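4. Student Project: Clearing a Table with One Arm

4.1 Course setting

The project was given in the second half of our introductory course on robot programming at Bredby. Twelve students took part and they worked in six pairs. Most of them had written programs before, but only few had moved a real arm. In earlier years we let the students stack blocks, and the result was that every pair wrote nearly the same program. For this reason we changed the task to a kitchen table with toy food and ordinary dishes, where the objects have different shapes and where it is not evident which one should be taken first.

Each pair received the same written task. The arm must pick up the objects one by one and put them on the place which the pair has chosen before the run. The students were free to decide the order, the grasp direction and the height of approach. They were not free to change the speed limit, which was fixed by the teacher. All runs were logged with the Litetti recorder, and in total 547 attempts were stored between the first session and the end of September.

4.2 Table layout

The layout was not prepared by the teacher. Each pair made its own, following a short list of rules. At least one object had to lie on its side, and at least one had to be near the edge of the table. The rules came from a discussion with the students, who found that the tidy layouts of the first session were too easy and also not very similar to a real kitchen. The bottle was the object most discussed. When it lies on its side, the gripper can close across the body, but the fingers must come down in the right angle, and a small error in this angle makes the bottle roll.
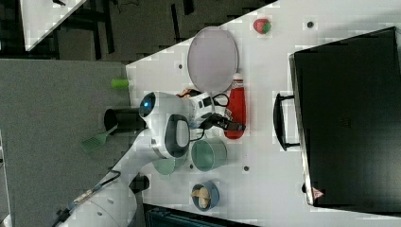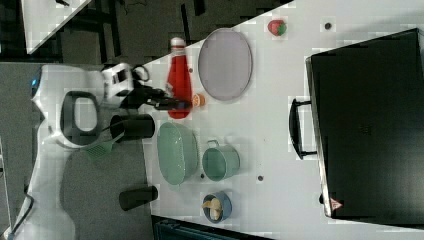 Figure 7. The arm with its gripper near the red bottle, in both pictures. The lavender dish and the strawberry are on the same table.

Section author: Ó Néill, course teacher and project supervisor, Bredby

4.3 What the students tried

In the first sessions almost all pairs programmed the approach from straight above. This works well for the strawberry and for small pieces of food, but it is less suitable for dishes. A bowl has a thin wall, and the fingers have to go one inside and one outside. Two pairs solved this by taking the position of the rim instead of the center of the bowl. The other pairs kept the center and opened the gripper wider, with the consequence that the fingers often touched the table before they were closed.

The large flat dish, as in Figure 7, gave a different difficulty. Its rim is low, so there is little to hold. One pair decided to leave the flat dish where it was and to use it as the goal for the food. We accepted this, because the written task did not say that every object must be moved. In the next version of the task this point will be more clear.

For objects at the table edge, such as the black cup on its side and the green spatula in the same figure, the students had to think about what is below. If the grasp fails there, the object can fall to the floor and the run is finished. Some pairs therefore took the edge objects first, when they had still full attention. Others left them to the end, so that a fall would cost fewer points. We did not find a clear difference in the final score between these two orders, but the number of pairs is too small to say more.

4.4 Assessment

Each pair gave one final demonstration of 10 minutes. The score had a part for the objects placed and a part for the written report. We asked that the report describes at least one failed attempt in detail, with the joint positions from the log and an explanation in the words of the students. The first drafts were mostly short on this point. Students prefer to write about the run which succeeded, and several had deleted their notes from the bad ones. After we returned the drafts with comments, the explanations became longer and more exact.

The grasp planning was done with the Posach library, in the version installed on the laboratory computers. Two students asked to use their own planner, and this was allowed under the condition that they also submit one run with Posach for comparison. Their planner was slower to compute, but it chose a side approach for the lying bottle, which the library did not propose with our settings. The side approach is now included in the exercise sheet as an optional question.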